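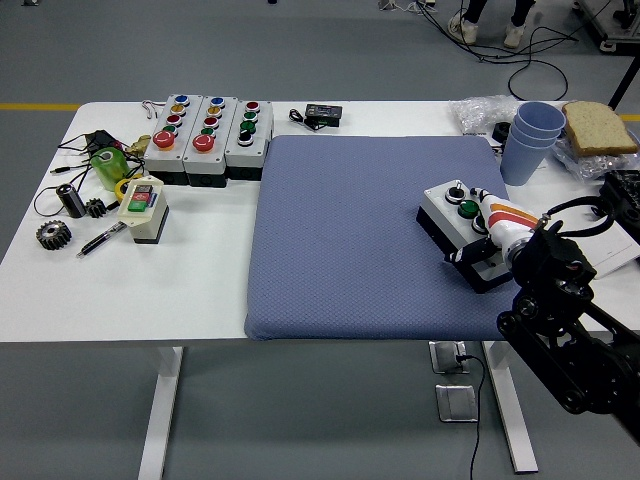 From: Tomos Griffiths
To: Hustent Controls Stores list
Date: January 30, 2018
Subject: Re: Return and sorting of push-button stations

Members of the list are asked to read the following together with the message quoted at the end, to which it replies.

The Stores Office has considered the request from the Rowlands site concerning the push-button stations held for training and for spares. The position is as follows.

1. Stations with a mushroom-head stop button are to be kept in one group, and stations with a selector switch in another. The two groups have been mixed on the shelves since September, and requests have been filled with the wrong type as a result.

2. A station under inspection is to be placed on the padded mat. Stations waiting their turn stand along the back edge of the table. The mat stays on the right-hand side, and nothing else is to be stored on it.

3. Each button is to be pressed individually and the selector turned through all of its positions. The result is entered on form 92 before the next station is taken up. Buttons that stick are not to be oiled.

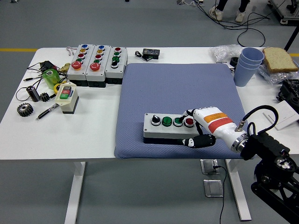

4. Loose items are to be kept to the left and returned to the small parts drawers at the end of the session. This applies to hooks, brass fittings, cables and rolls of tape. Tape in particular has been leaving the room, and sites are reminded that it is charged to the Stores account.

5. Stations supplied by Skondano and those supplied by Ruvden are to be recorded on separate sheets. The button colors may be the same, but the replacement contact blocks are ordered under different part numbers.

The register at present shows nearly 3000 items, of which 285 have no inspection date. Sites holding any of the undated items are requested to return them to the Stores Office with the original tag attached. Items without a tag will be accepted but will be processed last.

Questions on the forms should be sent to this list so that all sites receive the same reply.

Tomos Griffiths
Stores Office, Hustent

On behalf of the Rowlands site, it was written:
> We have 35 stations waiting to be returned and would be
> grateful for a ruling on two points. First, should stations
> with a selector be packed with the others or on their own?
> Second, is it still required to test every button, or only
> the red and green ones? The sheet on our wall says one
> thing and the register notes say another.
>
> We also have a quantity of small gears and fittings that
> do not appear in the register. Please advise where they
> should go.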